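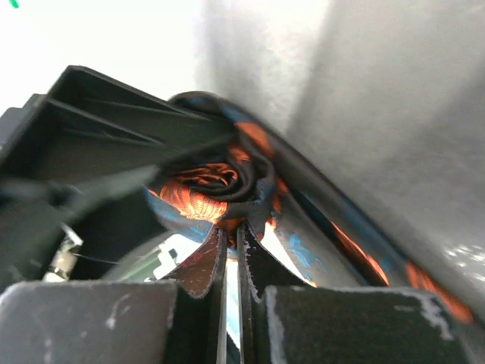 Company News | Home & Textiles | 3 min read

December | By Dragica Stojanovska, for Gredar

Gredar, the Itolstead company that has been helping families make better use of their closets and drawers, is delighted to announce the opening of its Scarf and Fabric Room, a cozy new space where neighbors can bring the cloth they love and learn how to fold it, roll it, and put it away so that it will still look nice when they want it again. Plenty of us own at least one piece too lively to live at the bottom of a drawer, something mostly black, say, with bright orange and blue running through it, and twisting a piece like that into a spiral, so the colors show along the folds like the petals of a rosette, is one of the styles visitors can try for themselves. The room opens to the public this month on the ground floor of the Aasen building, next door to the company's main shop.

The idea began with a question that customers kept bringing to the counter. They had already sorted their sweaters and matched their socks, and they wanted to know what on earth to do with everything that has no sleeves and no obvious shape: scarves, wraps, table runners, dress fabric bought on vacation and never sewn, the good napkins that come out at the holidays and then vanish until the next ones.

"We had a drawer at home that my mother called the snake pit," said Marleny Chambi, who founded Gredar and still teaches many of its classes. "You would pull on one scarf and four more would come along with it, and whichever one you wanted was always at the very bottom. I think a lot of people have that drawer, and I'm so happy we finally have a place where they can bring the whole thing in, dump it out on a big table, and take their time with it."

The new room measures 525 square feet and has long worktables, good lamps, and a wall of shallow drawers where visitors can test different arrangements before they go home and rearrange anything of their own. Classes are kept to 21 people, and each one lasts 3 hours with a break for tea. Beginners start with the flat fold and the plain roll, and those who come back can go on to coils, knots, and gift wrapping with cloth.

Zeyu Pan, who planned the lessons, spent much of the fall trying out methods on fabrics borrowed from staff and friends. Slippery cloth, he found, does best in a loose roll laid on its side, and heavier weaves are happier folded in thirds.

"People want me to give them one rule, and I do feel bad that I can't," Pan said. "But you learn it with your hands pretty quickly. By the second scarf, most folks are already chatting and hardly looking down."

Gredar is also introducing the Huvine, a drawer insert with adjustable dividers meant for rolled and coiled pieces. The company tried it out over the summer in some 232 Itolstead households, and their comments led to taller dividers and a softer lining. The Huvine will be sold first in the new room and will come to the main shop later in the winter.

Visitors are warmly invited to drop in during the afternoon, when the worktables are free to use and a member of the staff is on hand to help. Bring anything you like, in whatever tangle it happens to be in. Class sign-up is at the front counter of the main shop, and places for the first sessions can be held by leaving a name there.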